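4.2 The Vorka hand-held gripper kit

The second product we reviewed was the Vorka kit, a hand-held gripper with its own camera, sold together with recording software and a year of support. We had high hopes for it after reading the product sheet, and most of them were met. Of the products in this study it was the one our operators kept asking to use again, and we think the reasons are worth setting out at some length.

Setup. The kit arrives in a single padded case. Ngui and Ocampo unpacked and calibrated the first unit without help from the supplier, working only from the printed guide, and had it recording before lunch. Calibration means opening and closing the fingers fully while the software watches, then moving the gripper slowly past a printed board. We repeated this at the start of every session, although the guide asks for it only after the kit has been moved between sites. The repeated calibrations agreed so well with one another that we would now follow the guide and save ourselves the trouble.

Operators. Four people used the kit, and only one of them (Halvorsen) had worked with a teaching gripper before. Each was given a short practice period with blocks and cups and was then sent straight into the task list. What pleased us most was how quickly the newcomers stopped thinking about the tool. Atallah, who had found the Drallthorpe glove in Section 4.1 tiring and awkward, was making smooth, well-timed grasps by the end of his first morning, and his recordings from that morning were good enough to keep. Lumenta is left-handed and reported no difficulty at all, which could not be said of the glove.

Recording. Across all sites we collected 811 demonstrations with the kit, against a target of 1,000. The shortfall came from room bookings and had nothing to do with the hardware. A demonstration begins and ends with a press of the trigger button, and the software makes a short sound at each end so that the operator never has to look away from the work. This is a small thing, but it matters a great deal over a long session! With the Waseo system, where the operator has to tap a tablet, we lost a fair number of takes to missed or doubled taps.

Rooms. Many earlier studies record on a bare bench in front of a plain wall, and policies trained that way tend to struggle as soon as they meet a real table. We wanted the opposite, and so we took the kit into offices, a kitchen, a library reading area and a large meeting room, and left the everyday things on the tables. The meeting room proved to be our favorite (see Figure 5). Its tables hold microphones on thin necks, which are easy to knock and hard to see from some angles, and the tall windows and many ceiling lights make exposure a fair test for any camera. Drinks, papers and a computer mouse share the table with them, giving a mix of tall, flat and small items in one reach.
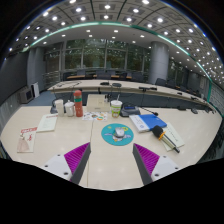
Figure 5. View past the fingers of the hand-held gripper in the meeting room. A mouse on a round teal pad lies ahead of the open gap, with papers, drinks and microphones nearby.

Tracking was the part we had worried about. The kit works out where it is from its own camera, with no markers in the room, and large windows are a well-known source of trouble for this kind of method. We rejected a demonstration if the estimated path jumped or if the software raised its own warning. In the meeting room the rejected takes were nearly all ones in which the operator had turned sharply toward the glass, and asking operators to begin each take facing the table brought most of the problem under control. The supplier's guide doesn't mention this, and we hope a later edition will.

Fingers and pads. The ridged pads gave a firm hold on cups and boxes and did less well on single sheets of paper, where operators learned to slide the sheet to the table's edge first. We see this as a fair limit for a two-finger tool. The pads can be replaced with a screwdriver, and we changed ours once, in February, more from caution than need.

Weaknesses. The gripper body blocks a good part of the lower view, and small items brought in close can disappear behind it just before the grasp. Battery life was the other complaint. One charge gave us 70 minutes of use, so a second battery should be counted as part of the price. We also found the file export slow, and Ocampo wrote a short script in the Yusof format to get around it, which we will share along with the data.

Even with these points noted, we enjoyed working with the Vorka kit very much. It let people with no background in robotics produce clean demonstrations in rooms that had not been prepared for them, and it did so from the first day. Section 4.3 turns to the Waseo system, which we tested on the same task list with the same operators.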